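Repasser une grande nappe sans y laisser le week-end

Forum Maison et linge > Entretien du linge > Repassage

mamie_lavande
Bonjour à toutes et à tous,
Je me permets d'ouvrir un sujet, j'ai bien cherché dans les anciens messages mais je n'ai trouvé que des conseils pour les chemises. J'ai hérité de ma belle-mère quatre grandes nappes en coton épais, dont une qui fait 141 cm de large et qui me donne des sueurs froides à chaque fête de famille. Je la repasse sur la planche, je la fais glisser petit à petit, et quand j'arrive au bout le début est déjà tout chiffonné par terre. Comment faites-vous, vous autres ? Je précise que je n'ai pas de place pour une presse et que mon fer est un modèle tout simple, à vapeur, de la marque Nendov, dont je suis contente par ailleurs.
Merci d'avance pour votre patience avec une débutante de soixante-huit ans !

Elibariki Kinyua
Bonsoir mamie_lavande et bienvenue parmi nous. Laissez tomber la planche, elle est faite pour les chemises et rien d'autre. Chez moi on repasse les nappes directement sur la table de la salle à manger, avec une vieille couverture de laine pliée en deux et un drap de coton par-dessus. On travaille du centre vers les bords, et le tissu déjà repassé reste à plat devant soi au lieu de pendre. Ma mère faisait comme ça et je n'ai jamais trouvé mieux. Attention tout de même si votre table est vernie : la vapeur traverse et fait des auréoles blanches, j'en ai une belle sous le vase, je ne vous dis pas comment elle est arrivée là.

tilleul120
Je ne suis pas tout à fait d'accord avec Elibariki, même si je l'aime bien. La couverture en laine, avec beaucoup de vapeur, ça garde l'humidité et on se retrouve avec une nappe qui refait des plis dans l'armoire. Mon secret à moi, c'est de repasser très humide, presque au sortir de la machine, à sec côté fer (donc sans vapeur), et sur l'envers pour les couleurs foncées. Le coton épais se détend tout seul. Et puis on peut aussi plier la nappe en deux dans la longueur et la repasser double, une face puis l'autre, c'est moitié moins de chemin.

Mercy Mushi
En double, oui, mais alors bonjour le pli du milieu ! J'ai essayé pendant des années et il me fallait toujours rouvrir la nappe pour effacer cette fichue ligne. Maintenant je repasse en double en m'arrêtant à deux doigts de la pliure, et je finis le milieu une fois la nappe posée sur la table, avec le fer à peine chaud. Pour le rangement, je roule les miennes sur un tube en carton récupéré chez Rugemalira, le marchand de tissus près du marché couvert. Ils les donnent volontiers si on demande gentiment.

tilleul120
Rouler, d'accord, mais il faut l'armoire qui va avec — la mienne fait 120 cm et je n'y couche aucun rouleau. Je plie en accordéon et je change les plis de place à chaque fois.

papi_brico
Bonjour la compagnie. Je voudrais défendre un peu les paresseux dont je fais partie. Sur du brun ou du foncé, un pli léger en travers, une fois la vaisselle dessus, franchement, qui le regarde ? Je vaporise un peu d'eau, je lisse à la main, je laisse sécher sur place et je vais boire mon café.
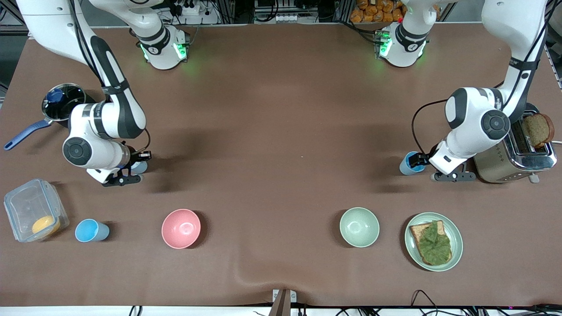 Mercy Mushi vous répondra que ça dépend de la vaisselle, et elle maintient que sur du coton épais l'eau seule ne suffit pas : il faut tendre le tissu en tirant sur les deux coins opposés pendant qu'il est encore humide, sinon le pli revient au séchage.

papi_brico
Tirer sur les coins, je veux bien, mais tout seul je n'ai que deux bras et ma femme a mieux à faire. Je mets des pinces au bord de la table, ça tient le temps qu'il faut.

mamie_lavande
Oh, que de réponses, vous êtes adorables ! J'ai donc essayé hier soir la méthode de la table (protégée, Elibariki, j'ai pensé à votre auréole) avec la nappe bien humide comme dit tilleul120. Il m'a fallu 11 minutes pour la grande, alors que j'y passais l'après-midi. Il reste un petit godet près de l'ourlet, je crois que le fil de la couture a rétréci au lavage. Est-ce que quelqu'un a déjà eu ça ?

Elibariki Kinyua
Oui, sur une nappe achetée à Hernetdale. J'ai décousu l'ourlet sur une main de long, repassé à plat, et recousu sans tirer. Prenez un fil en polyester, il ne bougera plus.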